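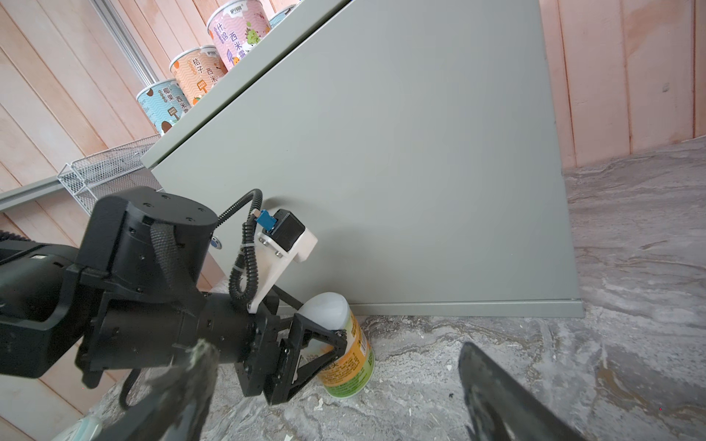

Frequently asked questions: looking after hard floors

How often should I wash a tiled floor?
Sweep it daily in a kitchen or hall and wash it once a week. Bedrooms can go longer.

What do I use on the joints?
Warm water and a soft brush will shift most dirt in a joint. Work along a short stretch, wipe it with a clean cloth and move on. The straight seam running between the two tiles in the photo has darker grime in part of it, and that is the sort of place a mop tends to miss. Don't use wire brushes. 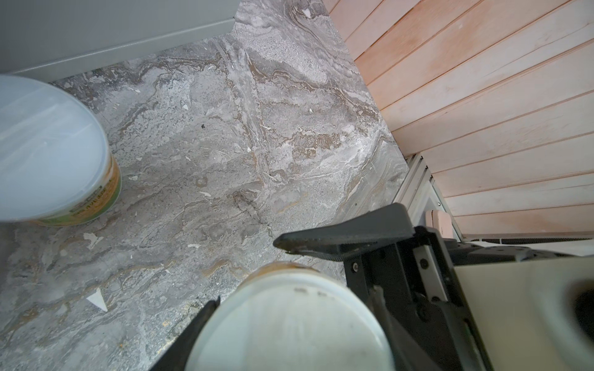

Is vinegar safe?
Not on real marble or limestone. It eats into the surface and leaves dull marks. Glazed tiles with a marble pattern will usually stand it, but plain washing-up liquid does the job.

How do I mix the Vanon cleaner?
Two capfuls to a bucket of cool water. More than that leaves a film.
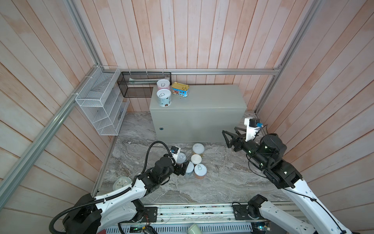

If you already have a film, go over the floor twice with clean water and let it dry before you walk on it.

Can I buy spare tiles to match an old floor?
Sometimes. Send a sample to Kamlesh Mathur at the Dixit shop, and allow 20 days for a reply in December.

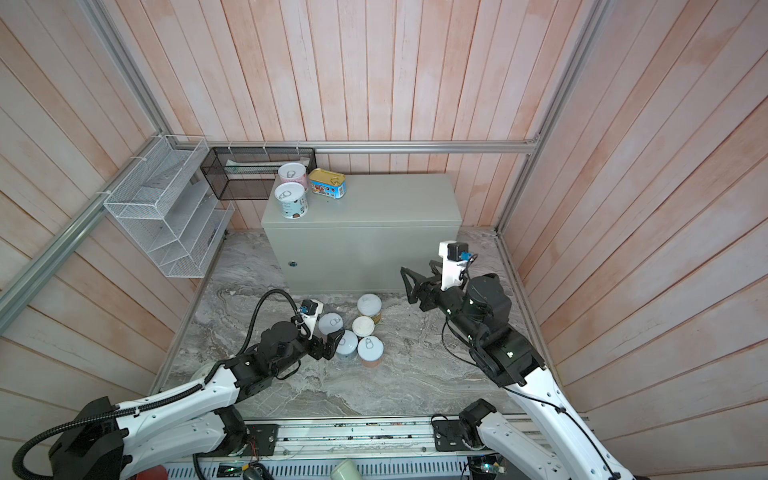 Dorkeo Home Sheet, no. 484

Where can I get back numbers?
Paper copies are kept at the Dixit shop and cost the same as the current one. Please quote the number printed on the front.

Last updated 2019-02-16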